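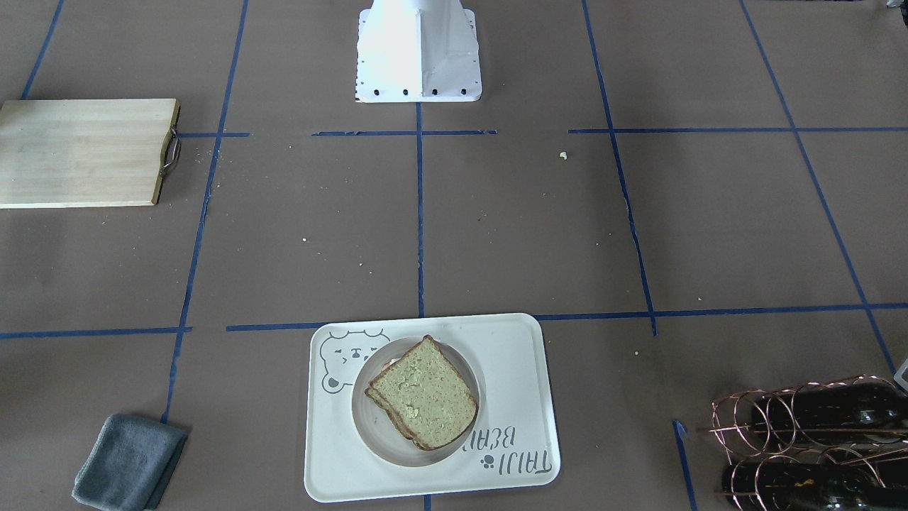
제5장 자리를 정한다는 것

수납과 상차림을 다루는 책은 대개 "모든 물건에는 제자리가 있다"는 말로 시작한다. 나는 이 말을 별로 믿지 않는다. 제자리가 물건에 원래부터 붙어 있었다면 이 장은 필요 없었을 것이다. 실제로 자리는 사람이 긋는다. 갈색 종이를 덮은 작업면에 짙은 파란색 테이프를 가로세로로 붙이고 왼쪽 위 칸쯤에 밝은 색 나무 도마를 두면, 구획은 그럴듯해 보인다. 그러나 테이프는 칸의 경계를 알려 줄 뿐, 도마가 왜 거기 있어야 하는지는 말해 주지 않는다. 줄이 조금 기울어도 칸은 칸이다. 문제는 칸의 쓰임을 누가, 무엇을 보고 정했느냐에 있다.

이 장에서는 흔히 '구획법'이라 부르는 방식을 검토한다. 면을 나누고, 나눈 칸에 용도를 주고, 쓰고 난 물건을 그 칸으로 돌려놓는 방식이다. 마레드 게신은 강의록 『메러디스 노트』에서 구획법이 정리 시간을 줄인다고 주장했다. 그럴 수도 있다. 다만 게신이 근거로 든 관찰은 부엌 3곳에서 나온 것이고, 세 곳 모두 혼자 쓰는 부엌이었다. 두 사람이 같은 조리대에 서는 순간 사정이 달라진다는 점은 강의록 72쪽의 각주에서 짧게 언급될 뿐이다.

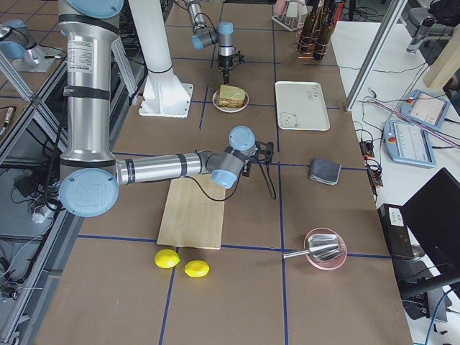 더구나 조리대 위의 물건은 성격이 제각각이다. 도마처럼 한번 놓으면 작업이 끝날 때까지 움직이지 않는 것이 있고, 접시처럼 음식을 담는 순간 다른 곳으로 가야 하는 것이 있다. 레몬처럼 굴러가는 것도 있다. 천은 접혀 있을 때와 펼쳐져 있을 때 차지하는 넓이가 다르다. 이것들을 모두 같은 크기의 칸에 넣으려는 시도는 종이 위에서나 깔끔하다. 이 책에서는 물건을 '머무는 것'과 '지나가는 것'으로 나누어 부르겠다. 엄밀한 분류라고 주장할 생각은 없다. 같은 쟁반이 아침에는 지나가는 것이었다가 저녁에는 머무는 것이 되기도 한다.

컵은 따로 다룰 만하다. 컵은 겹치면 빠지지 않고, 세우면 넘어지고, 눕히면 자리를 많이 먹는다. 시중의 책들은 걸이나 받침대를 하나 들이라고 권하는데, 받침대 자체가 차지하는 면적은 좀처럼 계산에 넣지 않는다. 5.2절에서 이 계산을 직접 해 본다. 독자는 줄자를 준비하고, 자기 집 조리대에서 비어 있는 부분의 가로와 세로를 먼저 재어 두기 바란다.

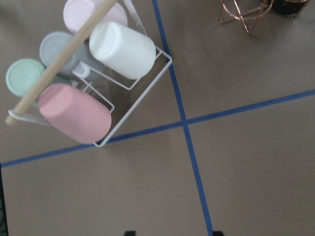
컵 받침대를 쓰면 조리대가 넓어지는가?

받침대의 바닥 면적이 컵을 그냥 세워 두었을 때의 면적보다 작을 때에만 넓어진다. 컵을 눕혀 꽂는 형태라면 손잡이와 살 사이의 틈까지 포함해서 재야 하며, 꺼낼 때 손이 드나들 공간도 더해야 한다.

5.1절은 칸을 나누기 전에 할 일, 곧 하루 동안 물건이 움직인 길을 적는 연습으로 시작한다. 표의 빈칸은 억지로 채우지 않아도 된다. 기록이 귀찮아서 그만두었다면 그만둔 시각을 적어 둔다. 그 시각은 5.3절에서 다시 쓴다.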